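Daylight and Street Width in the Wurkville Loft District
Student project report, Building History Studio
Soon-im Sun and Sotiris Sfakianakis

1. Aim

The project asks how far the height rules in Wurkville shaped the brick lofts on Zatia Street. We compared two buildings, the Choo Building and the Sukitz Warehouse, using permit drawings and a street survey made in April.

2. Rules

The old code set the front wall by street width. On a street 60 feet wide, a wall could rise straight up to 60 feet, after which each added floor had to step back 10 feet. 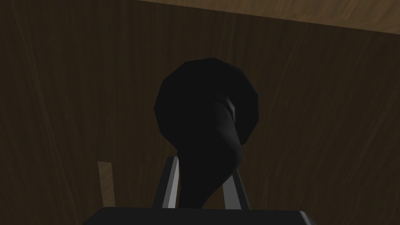
Dark wood grain with a lighter tan band above.

3. Choo Building

The Choo Building fills a corner lot and has two setbacks on the Zatia Street side. The permit set shows the upper floors were redrawn once - the first version broke the height limit at the rear. Column spacing is regular except at the freight elevator.
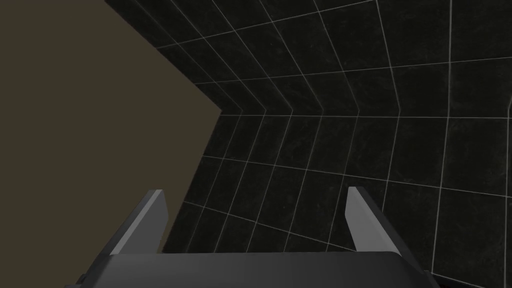

Sukitz Warehouse has a narrower front of 50 feet and no setbacks. Its owner stopped at the height limit and put the extra floor area into a deep rear wing. In plan, the wing and the main block stand parallel, with a wide gap between them that serves as the light court. Windows on the court are larger than those on the street.

4. Limits

Interior access was refused at Sukitz, so room depths there come from drawings only. Later changes to the court windows were not checked.
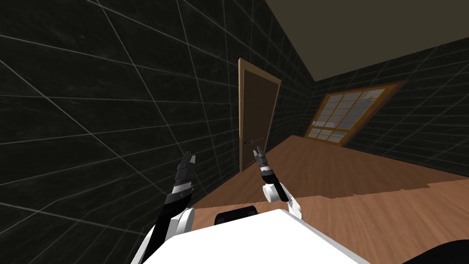

White torso top and black forearm, tilted view.

5. Further work

The rear wing should be measured on site, and the permit index searched for the lots north of Zatia Street.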